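Notebook, shared bench, Flurnham workshop
April 17, 2020

Where things stand

The arm is bolted down at the Cosgrove end of the bench and moves under its own power, which is more than I could write last July. It still can't be trusted to pick anything up. Tobias Obi thinks we should train the pick routine in simulation first and only then let it loose on the real bench. I said I'd give it a fair go and write down what I found. I have my doubts, and they're in here too.

The real hardware is the Milley arm we built from the kit, with the gripper we redesigned after the second set of fingers cracked. Torque limit on the wrist is set to 400 in the controller's own units, whatever those are. The manual has a table for it and the table is wrong. At 845 the wrist chatters on the way down. Leave it at 400 until somebody has a reason to touch it.

Setting up the sim

Tobias got the Vondance simulator running on the old desktop by the door. It took him most of an evening, and the last hour of that was a graphics driver. The install notes say to accept the default physics step. I wouldn't. With the default, anything resting on the table creeps sideways when you leave it alone. Halving the step fixed the creep and made everything slow, so pick your poison.

He wrote a scene file with a table, two walls and a handful of props. The props are out of the library that comes with the program. I asked why we weren't modeling the things we'd really be picking up, meaning bearings and bags of screws. His answer was that variety helps. Maybe. I've heard that said about a lot of things that never got tested.

My complaint with the view is the blank tabletop. Our bench has glue, pencil lines and a burn the shape of Ohio, and all of that will be in the real camera's picture. A plain blue-gray surface with a pale cube standing on it is about as kind as you can make the problem. The white box further back is a better test: it's bright enough that I'd expect a real camera to lose the edges. The small beige thing out in the open looks like a cookie to me. It's flat and has an uneven outline, so I'd like to see the grasp planner deal with that before anybody shows me another cube.

The marker on top of the gripper housing is nice and square and crisp in the render. Ours is printed on office paper and stuck down with tape, with a bubble under one corner. I want the detection checked against a bad print as well as a perfect one.
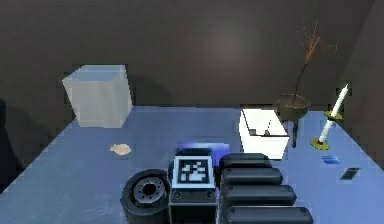 Runs

Seed 1043 for the whole evening so we could compare like with like. We did 80 attempts on the cube with the fingers coming in from above. Over half ended with the cube held and off the table. Tobias was pleased. I went back through the log and a good share of those had the finger pads sunk into the side of the cube when the lift started, and the program was quite happy to count them. A pad can't do that in this world. I've marked the doubtful ones in the log file with a question mark and would like them left out until we can agree on what counts.

We changed the friction on the pads after that, first up and then down. Up made the arm look like a genius. Down made it drop nearly everything. Neither number came from measuring our rubber, so I don't see what either one tells us. There's a spring scale in the second drawer. Pull a pad across a scrap of the real bench top and read it off, five minutes' work.

The tall candle wasn't attempted. Its holder has a round flat base and the thing leans to the right, so it would make a decent target for later on, once the easy stuff is believable.

What I'd say for it

To be fair to Tobias, two good things came out of the evening. The first is that we found a sign error in the wrist rotation without breaking another set of fingers. On the real arm that would have driven the gripper into the bench. The second is that the approach path is smoother now, and it stayed smoother when I copied the new settings over to the Milley and ran it with nothing in the fingers. The shoulder still knocks at the top of the swing, same as before. That's a loose set screw or the bearing, and no amount of simulating is going to tighten it.

To do

Measure pad friction with the spring scale, both pads - they wore differently.
Ask Tobias to put a photo of our bench top on the sim table as a texture.
Reprint the marker, and keep the bubbled one for testing.
Pull the shoulder cover and look at the set screw.
Rerun the cube with the small step and the measured friction, seed 1043 again, before the log gets shown to anyone at Cosgrove.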